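Wullside Community Workshop
Monthly Walk-Through Checklist, Ground Floor
Date: 4/30/23
Inspected by: Nidia Cáceres
Copy to: Rigoberto Cuadros, Eirini Sotiropoulos
Work order carried over from last month: 1681

Mark each line OK, FIX or N/A. Comments go under the line they belong to.

EXITS AND WALKWAYS

Front door opens fully, no key needed from inside: OK

Side door opens fully: FIX
Sticks at the bottom. It opens with a shoulder push but a child would not manage it. The threshold strip has lifted on the hinge side. Same comment as last month, work order still open.

Exit signs lit: OK
The one by the restrooms flickers when the hall heater kicks on. Still counts as lit. Watch it.

Hallway clear to full width: FIX
Folding chairs stacked along the left wall again. Moved them to the closet while I was there. The closet now does not close.

Floor mats flat and dry: OK

FIRE

Extinguishers in place, pin and seal intact: OK
Front hall, kitchen and back room all checked. Gauges in the green.

Extinguisher tags current: FIX
Kitchen tag runs out in July. Marking it now so the service call gets booked before summer.

Smoke alarms tested with button: OK
Back room alarm is hard to reach with the short ladder. Tall ladder is at Cloluvura and has been since winter. Please ask for it back.

Nothing stored within 3 feet of the electric panel: OK

ELECTRICAL

Outlet covers in place: FIX
Cracked cover behind the coat rack. Taped over for now. Spare covers are in the gray drawer but none of them fit this box.

Extension cords not run under mats or through doorways: OK

GFCI outlets trip and reset: OK
Kitchen and restroom both tested.

TABLES AND SMALL PARTS

Tables steady, no sharp edges: OK
Two of the older ones in the front room could use new foot pads. Not a hazard yet.

Small pieces kept up on tables and off the floor: OK
Toy bricks count as small pieces. Working over a sheet of paper is fine and makes cleanup quicker, as long as the paper does not hang into the walkway.

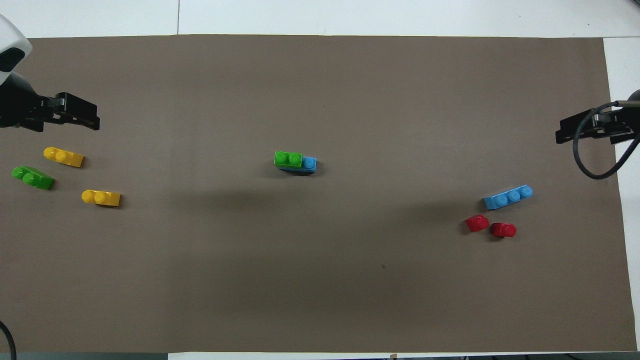 Aslak Nordin asked that this line be split in two, one for pieces on the floor during a session and one for pieces left there at closing. His point was that a floor can be clean at noon and covered by four, and a single OK does not say which one was checked. He would also like the age limit for small parts posted at the toddler corner, where parents will read it. I agree with both and have put them down for the next version of the form.

Floor swept before closing: FIX
Beads under the radiator in the front room. The broom does not reach. A vacuum with a narrow nozzle would.

Scissors and craft knives locked up: OK
Key was in the lock. Took it out and put it on the office hook.

KITCHEN

Hot water not over the posted limit: OK

First aid kit complete: FIX
Low on small bandages, no burn gel. Reordered from Paucar, order 2547. The instant cold packs are fine.

Cleaning supplies above child height: OK

OUTSIDE

Front steps and rail: OK

Lot lighting: N/A
Inspected in daylight. Yeison Arango will check the lights one evening this week and write it in by hand.

Gate on the Brirangate side latches: FIX
Latches only if you lift it. Post has leaned some 2 inches since the frost. Needs resetting, a new latch will not help.

OPEN ITEMS, IN ORDER

Side door threshold
Gate post
Outlet cover
First aid restock
Closet and chairs
Kitchen extinguisher service
Narrow nozzle for the vacuum

The side door should be done before the next public session. If parts are late, post a sign sending people to the front and keep somebody at the side door while the building is open.

Signed, N. Cáceres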